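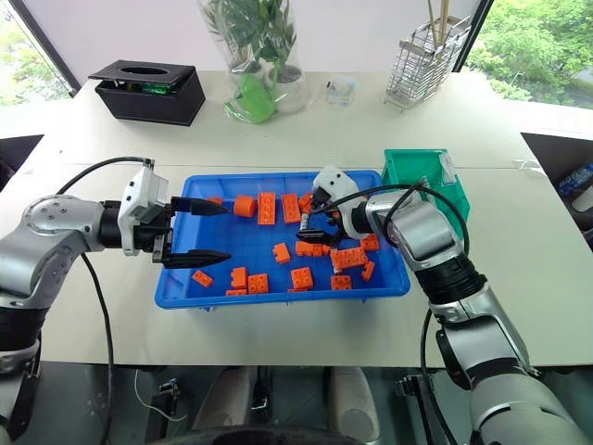

The left gripper had been closing crooked for most of June, and I had been blaming the bricks. Orange plastic bricks are an easy thing to blame. They don't email you back.

Crisanto Javier came by the Flornside shop, watched one pick, and asked when I last checked the finger screws. I said recently. He asked for a month. We moved on.

So, for my own future use: power the arm down before you touch anything. Take both fingers off, wipe the mounting faces, put them back on and snug the screws a bit at a time, going back and forth between them. I used to crank one all the way down and then start on the next, and that's how you get a finger with opinions.

Then the cable. Ours loops over the arm to the gripper, and the loop needs enough slack for the wrist to turn all the way without tugging. Mine was tugging. I let out 6 more inches and ran the wrist to both ends, slowly, with my hand on the stop button like a nervous parent in a parking lot.

After that I re-zeroed the gripper and went back to the blue tray. The log says 676 picks since, with 7 drops, and 6 of those were the round brick. I have no plan for the round brick. Crisanto says to try softer pads, and Rangel has them on back order.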